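Book filing task, hand-held grippers
Notebook entry, April 2, 2020

Continuing from the notes I left in January, when all we had was the block stacking and a lot of opinions. We're finally onto books! I've wanted this one for ages. It looks like nothing (pick up a book, stand it in a desk organizer, go get the next one) and it has nearly everything in it that our arms are bad at: thin slots, slippery covers, objects that change shape when you squeeze them in the wrong spot.

Target for the set is 500 good demonstrations, 80 of them held back for checking. Mutua wanted 1,000 from the start. I'd sooner have 500 we've looked at, and then see what the first training run tells us before anyone's wrists give out.

Method is the same as before. Demonstrator stands at the table with one gripper in each hand, does the task at a natural speed, and the wrist views plus the head view get logged together. No arm in the loop at all. I know Hendrik still prefers driving the real arm by remote, and for the drawer task I think he's right, since you feel where the arm can't go. For this one the hand-held way is so much quicker that I can't see us going back. You can feel the book start to slide through the fingers and fix it without thinking, and that little fix is exactly what I want the policy to learn from.

Notes on the grasp

Best way to lift a flat book is with the fingers across the spine and the fore-edge, book turned a bit so the wrist isn't fighting itself. Fat books are easy. Thin ones want to skate along the table until they hit something. Jeptoo has a lovely trick where she uses the second gripper as a stop and tips the book up against it, and I'd like everyone to try that one. She gets from flat to upright in a single motion, where I take three.

Stacked books are a different story. When one lies on top of another, the lower one drags along if you come in too low. Come in with the finger tips level with the top book only, then close slowly. I had the yellow one follow me across the table twice before I worked out what I was doing.

Notes on the slot

Going in, lead with one bottom corner and let the book find the floor of the compartment. Trying to drop it in dead square from above looks tidy and fails a lot. Once the corner is in, rotate down and let go late. Idrisa releases early and lets it fall the last bit – fine for the heavy books, but the light ones lean over and then block the compartment for whatever comes next.

Both compartments should be used, and please mix up which one goes first. In the early takes everybody filled the left one first, me included, and the policy will happily learn that as a law of nature.
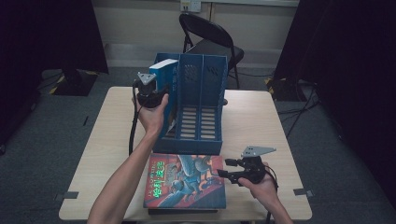
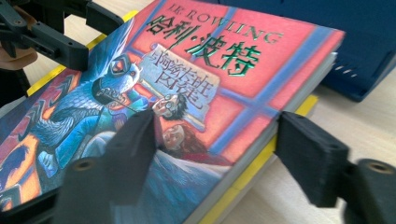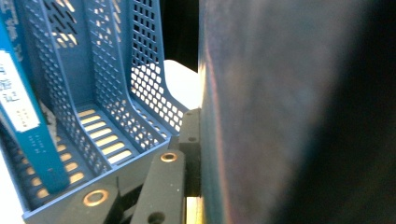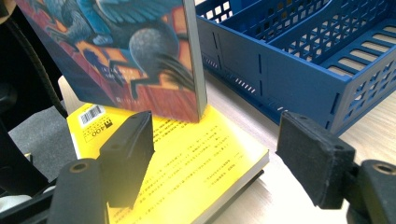

Book filing with the blue organizer. First one is the head view, with a blue book part way into the left compartment; the other three are from the grippers.

Things I noticed going through the wrist views

The perforated walls are a worry and a gift. Light comes through all those little holes and the slots in the floor, so the organizer looks different from every angle. Nassoro thinks it'll confuse the depth estimate. Could be. My own feeling is that the pattern gives the network plenty to hang onto, and that a plain smooth tray would be worse. Easy enough to test, so let's test it instead of arguing over lunch again.

Very close to the organizer, one finger can fill half the wrist view. That's a lot of the picture gone at the very moment you want to see the slot. The head view covers for it to some extent. If we do a second version of the mount I'd love to see the camera lifted a little – I've pencilled 10 mm on the drawing, but that's a guess and Hendrik should check it against the finger travel before anybody prints anything.

Cover art turns out to be a nice source of variety for free. The Harry Potter ones are busy and bright, all those feathers, and the green foil lettering throws back the overhead light when you tilt it. The yellow book is the opposite, one big flat colour. If the policy can cope with both of those it should cope with most of what's on our shelf. I'd still like some dull grey textbooks in there. We have no shortage.

Still to sort out

Cable on the left gripper. It trails down by the forearm and I catch it with my elbow when I reach across. Some kind of strap above the elbow would do. Nassoro has a bag of hook-and-loop somewhere.

Naming. Folder is fodari_books for now. Uvska was the old name and there are still two scripts that look for it, so if your take goes missing, check there first before you redo it.

Start pose. We said grippers apart and open, on either side of the books, and then half of us start wherever our hands happen to be. I don't mind some spread, but it should be spread we chose. Suggest we hold the start for one full second, then go.

Bad takes. Keep them! If a book topples and you pick it up again and finish, that's a good demonstration as far as I'm concerned, and probably worth more than a clean one. Mark it "recovery" in the log. Only throw out a take if tracking dropped or you stopped halfway.

Speed. Slower at the slot, normal everywhere else. Mutua's takes are beautifully smooth and also so slow that playback on the arm would take all afternoon. Mine are too quick at the release. Somewhere between the two of us would be great.

Next time: swap the order of the books between takes, try Jeptoo's tipping trick with the paperbacks, and get a handful of takes where the organizer is turned so the compartments face sideways. Idrisa to rerun the clock sync check between head and wrist before we start, and write the offset in here under this entry.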